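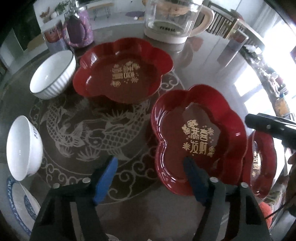
Carnthorpe Junior Cycling Club – Kids' Pages

Why does a bike stay up?

Stand a bike on its own and let go. It falls over. Now think of a rider rolling down the street. The bike stays up, even though it has only two thin wheels.

The secret is steering. When a moving bike starts to lean left, the front wheel turns a little to the left too. That brings the wheels back under the rider, and the bike comes upright again. The same thing happens on the right. Riders make these small turns all the time without thinking about them.

Going very slowly is harder. The wheels take longer to get back under you, so you have to turn the handlebars more. Watch a new rider and you will see the front wheel wobble from side to side.

Try it yourself

Find a flat, empty place with a grown-up, such as the path behind Dollville Park. Put on your helmet. Ride in a straight line for 40 feet at your normal speed. Then ride it again as slowly as you can – no feet on the ground! Which ride made you steer more?

Our beginner group is for riders age six and up. Ask your coach about the slow race in December.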